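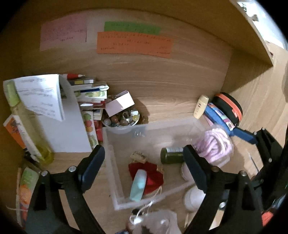 Oana Ghiță says the trouble with desk cubbies is that they're too deep, so whatever goes in first never comes out again. She wrote that under my last post on junk drawers, and I've been chewing on it ever since, as I'd always blamed myself and never the furniture! But she has a point. A shelf you can't see the back of will fill up with things you forgot you own, and then you buy another roll of tape.

So this month it's all about the small shelves around a desk. Mine is wood, with compartments, and I've tried pretty much every trick going. These are the ones that stuck (some of them literally, see the bit about glue).

Start with the back row

Take everything out of one compartment. Only one! I once emptied the whole unit at nine in the evening and slept with a stapler on my pillow. Wipe the wood with a cloth that's barely damp, then dry it with a second cloth. Put the tall things at the back and the short things at the front, and if something tall is also something you grab every day, it goes at the side. I know that sounds fussy, but a bottle of hand lotion right in the middle will block the view of everything you own.

If your shelf is deep like Oana's, put a shallow tray in it and treat the tray like a drawer. Baking tins work great. So does the lid of a shoebox, at least until you spill something in it.

Sticky notes that stay stuck

Bare wood is dusty, and dust is what kills the glue on a paper note. Wipe the spot, let it dry, and then press along the sticky edge with your thumb for a slow count of five. Also, peel notes off the pad sideways and not from the bottom up – they come off flat that way, and a flat note hangs on a lot longer than a curly one. A coworker taught me that and I felt silly for every note I'd ever swept up off the floor.

I give each color a job. Orange is for things I have to do, green is for phone numbers and measurements, pink is for shopping. When a note has been up so long that I've stopped reading it, it gets copied into a notebook or it gets tossed.

Getting old glue off wood

Tape residue comes off with a dab of cooking oil on a paper towel. Leave it for ten minutes, rub gently in the direction of the grain, then wash it off with a drop of dish soap in warm water. Try it somewhere hidden first, especially on wood that was never sealed, where oil can leave a dark patch. Adjoa Aidoo swears by a hair dryer on low and an old plastic card for scraping, and I have to say it was faster on the thick brown packing tape. Go easy with the heat if there's veneer.

Cords, rope and ribbon

Anything long and bendy should be coiled before it's put away, and then the coil needs something to hold it. I used to use rubber bands, but they go brittle and snap, or worse, they melt onto whatever they're wrapped around. Now it's clear bags for the lot. You can see what's inside and the ends don't wander off to tie themselves around the scissors.

Drawstring bags are my other favorite, mostly for chargers and travel bits. They squash into whatever gap is left over. The only catch is that you can't see in, so I tie a paper tag on the string. Wash the cotton ones inside out, and knot the two string ends together before they go in the machine, or you'll be fishing the cord back through with a safety pin (ask me how I know).
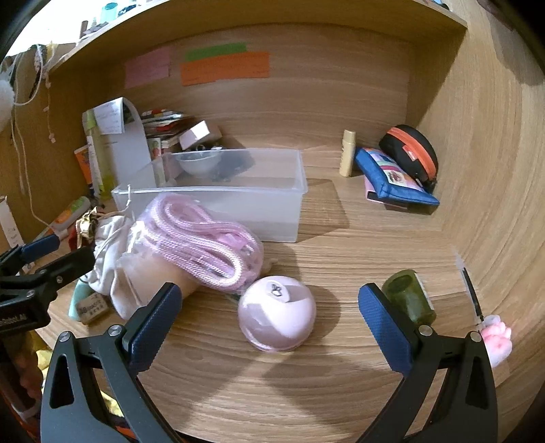

Round things that roll

Little round pots and cases are a pain on a flat shelf. A square of rubbery shelf liner underneath stops most of it, and you can cut it with kitchen scissors. I bought one roll in July and I'm still using it. A jar lid turned upside down makes a good parking spot, too.

The five-minute reset

Before I make dinner I put back whatever has crept out onto the desk. Pens first, then papers, then the odds and ends. If something has no home, it goes in a bowl, and when the bowl is full I have to deal with it. Costel Cozma asked if he could just get a bigger bowl. No, Costel!

Next time I'm doing pantry shelves, so send me your sticky honey jar stories.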